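Timau canvas shopping bag – natural color

From the Jollumik everyday range

The Timau is a simple bag for small errands: bread in the morning, something to drink, a few things you forgot to buy on the big shopping trip. We make it from strong cotton canvas of 12 ounces, which is heavy enough to stand a little by itself but still soft to fold. The natural color is not bleached and not dyed. Small dark points in the fabric are parts of the cotton plant, and they are normal.

The handles go down along both sides of the bag and are sewn into the bottom seam, so the weight is not hanging on the top edge only. We changed this after the first version, where the handles were fixed with a short cross stitch. Customers with that older bag can still order the repair set.
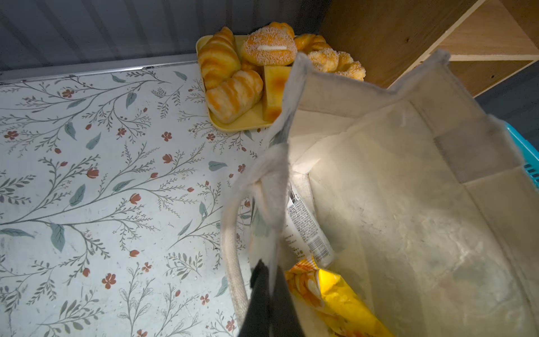 Inside there is one flat pocket for keys or a phone. It has no zipper. We tried a zipper, but it scratched the fruit and made the bag harder to wash, so the pocket now closes with a small cotton loop.

Size and load

The bag is made for loads up to 6 kilos. It can carry more for a short way, but then the canvas will stretch near the handles and does not come back completely. For heavy shopping, please look at the Galbraith, which has a double bottom and wider handles. A full Timau weighs on the shoulder more than you expect, and the handles are long enough for a winter coat.

Empty weight: almost 300 grams
Material: cotton canvas, cotton thread
Colors: natural only
Closing: none 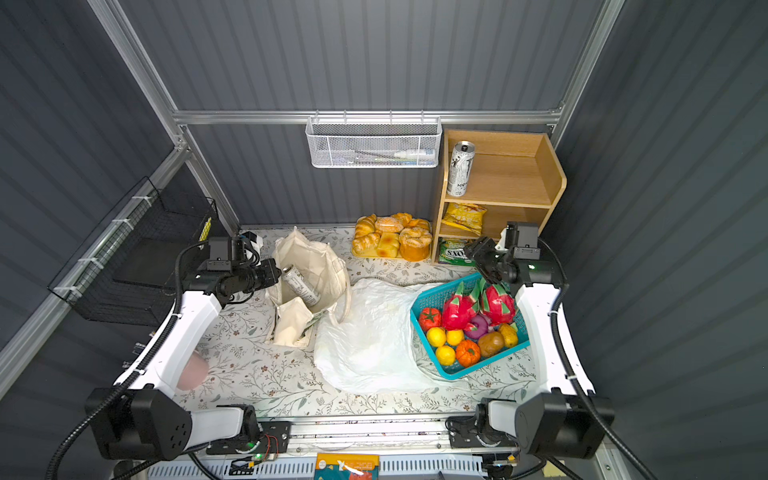
Can I wash the bag in the machine?
Wash it cold, turned inside out, and with similar colors. The canvas becomes a little smaller the first time – mostly in the height – and after this it keeps its size. Please do not use the dryer. Pull the handles straight while the bag is damp and hang it upside down.

Fresh stains from fruit or coffee go out best with plain soap and a soft brush. Let the soap stay for a few minutes before you rinse. Bleach will leave a lighter place that you cannot remove later.

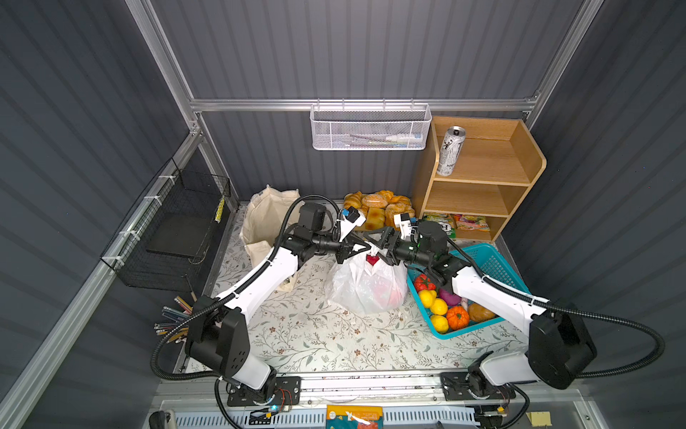 Orders of 3 bags or more are packed flat in one carton, without plastic. Single bags are sent in a paper envelope. Printing with your own logo is done by our partner Gamimer and needs a longer delivery time, and printed bags cannot be returned. The next production of the natural color will be ready in October. If your size of order is not in stock, write to us from the contact page and we will keep the bags for you when they arrive.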